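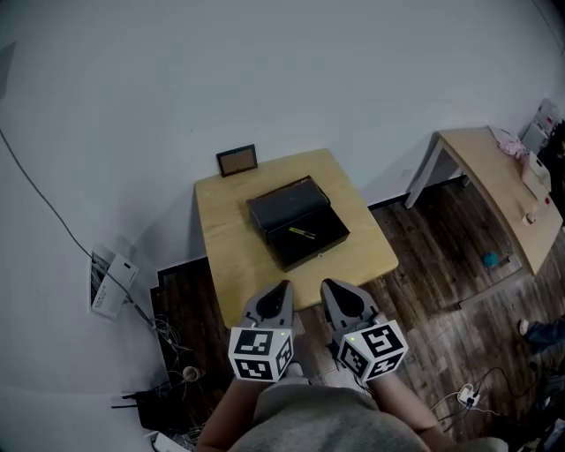
*The box task: a pair of hand-held grippers, the open box and the marker pen.*

I have been asked several times for a written account of the timing fault that affected our two-handed recordings during the spring, and of the incident at Pluvham that brought it to light. The formal report is held by Distthorpe and runs to a good many pages, most of them tables. What follows is my own shorter version. The views in it are mine and the mistakes described in it are, in several cases, also mine.

The work itself is simple to state. A person holds a gripper in each hand and carries out a household or office task at a table. The position of each gripper and the opening of its fingers are recorded throughout. These recordings are used to train a pair of robot arms, which are then asked to do the same task without a person holding anything. Our task in the period concerned was the box: lift the lid, place or remove a small item, close the lid again. We also recorded short handling tasks with stationery, cloths and small tools, using the same room and the same tables.

By May we held 2597 recordings of the box task which had passed the automatic checks. I had signed the release note for them. They were sent to Pluvham, where the arms are kept, and training was completed without any warning or complaint from the software.

## The incident

The first trials at Pluvham were made at reduced speed and went well enough. The left arm raised the lid and held it. The right arm put the pen in and withdrew. The two of them were a little hesitant, but the order of events was correct and the attending engineer agreed to raise the speed one step.

On the fourth trial at the higher speed the left arm began to lower the lid while the right gripper was still inside the box. The lid came down on the fingers of the right gripper. The right arm continued its withdrawal, as it had been trained to do, and pulled the box off the table with the lid jammed against it. One finger snapped at the root. A piece of it travelled over the low screen and landed on the floor behind the engineer's chair.

No person was hurt. The engineer pressed the stop within a second or so and the arms held their position. The event was nevertheless entered as a near miss, and I consider that to have been the right decision. A broken part left the guarded area. The screen had been chosen to keep people's hands out, and its height had never been considered with flying fragments in mind.

## What we looked at first

Suspicion fell on the arms. The left arm had been serviced the week before, and it was reasonable to ask whether its controller was running ahead of the other. Two days were given to this. The controller was sound. The arms were then made to replay a set of simple movements against each other, opening and closing on a shared signal, and they agreed to well within the permitted limit.

The next suspicion was the training. The trained behaviour was run again on a bench copy, with no box present, and the early lowering of the lid appeared in some runs and was absent in others. This was useful. It meant the arms were doing what they had learned, and that what they had learned was inconsistent. Attention then returned, rather uncomfortably, to the recordings.

I should explain that a recording can be checked in two ways. The software, Mokach, examines the numbers: whether the tracking was lost, whether the finger opening stays within its range, whether any images are missing. A person may also sit down and watch it. We had relied almost wholly on the first. A sample had been watched, but the sample was drawn from the beginning of each session, when the reviewer had just received the files and the list was sorted by time.

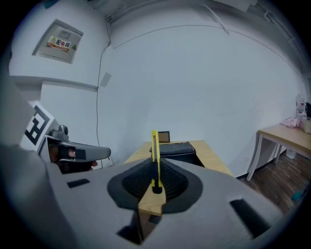 When the remaining files were watched with the left and right views side by side, the trouble could be seen by an ordinary viewer with no special knowledge. In a normal recording, a lid touched by the left hand moves in both views at the same moment. In the faulty recordings it moved in one view and then, a fraction of a second afterwards, in the other. Nothing was missing and nothing was out of range. Each hand, taken alone, had been recorded perfectly. It was the agreement between them that had gone.

## The fault

Each gripper keeps its own clock. Mokach sets both clocks at the start of a session and is supposed to correct them at intervals afterwards. In version 2 the correction was moved to a background task with a time limit of 30 minutes. The limit was intended to stop the task if it hung. In practice it stopped the task in every session that lasted longer than that, quietly, and did not start it again.

From that point the two clocks went their own ways. The rate of drift depended on the individual grippers and, we think, on how warm they had become. Short sessions were not affected at all. In long sessions the final recordings were the worst, and those were the ones our sampling never reached.

Of the 2597 recordings released, 147 were found to be out of step by more than our limit. That is a small share, and I have heard it said that so small a share ought not to have mattered. The difficulty is where they fell. The long sessions were mostly run by our quickest operators, who tended to close the lid promptly. Their recordings therefore carried a good deal of weight whenever the arms were asked to work fast. At low speed the careful majority prevailed. At the higher speed the faulty minority had its say, and in some of those recordings the lid appeared to start down before the right hand had left the box.

I would add that the release note contained a line confirming that the clocks had been corrected throughout. The line was produced by the software from a setting. It recorded that correction had been switched on, which was true, and I read it as a statement that correction had taken place.

## A second matter, found on the way

The review of the recordings also turned up something we had not been looking for. The handling tasks had grown over time, with small tools added to the list as they were requested. A utility knife had been included among them. The task sheet gave the start position and the end position and was silent on the state of the blade, on where the operator's other hand should be, and on what to do if the knife slipped from the fingers.

There had been no injury and no complaint from the operators. The omission was ours all the same. A gripper held in the hand gives far less feeling than the hand itself, and a person who feels an object slipping will reach for it without thinking. The same sheet would later have been used to set up the task on the arms at Pluvham, with the same silence on the same points.

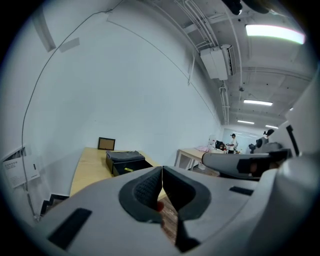

Recording of every task involving an edged tool was suspended on the day this was noticed. The revised sheet requires the blade to be removed before the tool enters the room, and the removal to be signed for by someone other than the operator. It also instructs operators to let a dropped object fall. Several of them told us this was the hardest instruction to follow, and we now give a short period of practice with pens and blocks before each session.

## What has changed

The 147 recordings have been withdrawn. We did consider repairing them by shifting one side against the other, and for a few the result looked convincing, but the drift was not steady and we could not state the remaining error with any confidence. They are kept for testing the checks and may not be used for training.

Mokach now corrects the clocks between one recording and the next and refuses to begin if the correction fails. It also writes down the measured difference, so that the release note carries a number in place of a setting. The supplier of the background task has been informed.

Each recording of a two-handed task now begins with a touch. The operator brings the tips of the two grippers together once, lightly, before starting. The contact shows in both views and in both sets of finger readings, and a reviewer can find it in a moment. It costs very little time. The idea came from the Hemmin group, who had been doing it for their own reasons and were surprised that we did not.

Samples for review are taken from the start, the middle and the end of a session, and the last recording is always watched in full.

At Pluvham the screen has been replaced by a taller one with a closed top, and the engineer's chair has been moved to the other side of the room. Any increase in speed is now treated as a new trial, with its own sheet and its own permission. The box task passed its repeat trials at the original low speed and at one step above it. The third step, where the next difficulties may be expected, is waiting on a replacement set of fingers, and I shall report on it when the results are available.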